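공용 조리시설 급수·배수 개선 사업 중간보고

보고일: 2024년 9월 15일 일요일
수행기관: Ceteck
대상 시설: Plarnar 공용 조리시설

1. 사업 개요
본 사업은 노후 급수관 교체와 배수 계통의 유분 부하 저감을 목적으로 하며, 4월에 착수하였다. 대상 구역은 세척실과 전처리실이다. 본 보고서는 착수 이후의 공정, 계측 결과, 예산 집행 현황을 다룬다.

2. 공정 현황
세척실 급수관 교체는 완료되었다. 기존 아연도강관을 철거하고 스테인리스강관으로 대체하였으며, 수압시험에서 누수는 확인되지 않았다. 분기 밸브 12개소는 전량 교체하고 개소별 관리번호를 부여하였다. 전처리실은 천장 내부 배관 경로가 준공도면과 일치하지 않아 현황 측량을 다시 실시하였고, 이에 따라 공정이 2주 지연되었다. 수정 도면은 시설 관리부서의 확인을 거쳐 확정되었다.

배수 계통에서는 그리스트랩 2기를 신설하였다. 제작사는 Lostard이며, 내부 격벽을 탈착할 수 있는 형식이다. 설치 후 유입부 구배가 설계값에 미달하는 구간이 발견되어 해당 구간을 재시공하였다.
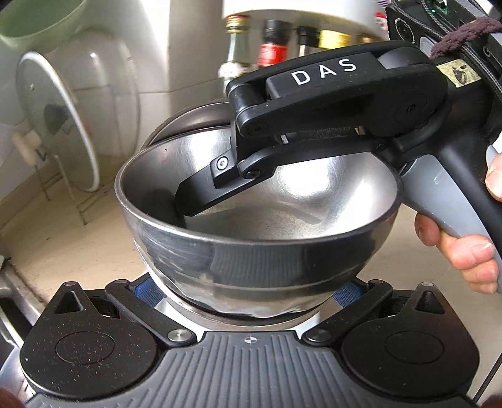
유량 계측은 Wi 기록장치를 주 급수관에 부착하여 수행 중이다. 세척 작업이 집중되는 오후 시간대에 순간 유량이 최대치를 보였고, 같은 시간대의 말단 수압 저하 폭은 교체 전보다 감소하였다. 다만 교체 전 자료는 수기 기록이므로 두 기간의 직접 비교에는 한계가 있다. 배수 수질은 외부 분석을 의뢰하였으며 결과는 아직 접수되지 않았다.

3. 예산 집행
자재비는 계획 범위 내에서 집행되었다. 재측량과 구배 재시공에 따른 추가 노무비는 예비비에서 충당하였고, 비목 간 전용은 없었다. 세부 내역은 별도 정산서에 따른다.

4. 미결 사항
전처리실 바닥 배수구의 트랩 규격이 확정되지 않았다. 현행 규격을 유지하면 청소구 접근이 제한되고, 규격을 변경하면 바닥 방수층 일부를 철거해야 한다. 수행기관은 변경안을 권고하며, 승인권자의 서면 회신을 요청한다.

세척실 온수 순환펌프에서는 기동 시 진동이 관측되었다. 방진 패드를 교체한 뒤 진동값을 다시 측정할 예정이다.

5. 향후 일정
잔여 공정은 6주로 계획되어 있다. 전처리실 급수관 교체, 바닥 배수구 시공, 보온재 마감의 순으로 진행한다. 단수가 필요한 작업은 야간에 배정하고 작업 전일까지 이용 단체에 통지한다. 수질 분석 결과와 유량 원자료는 최종보고서에 첨부한다.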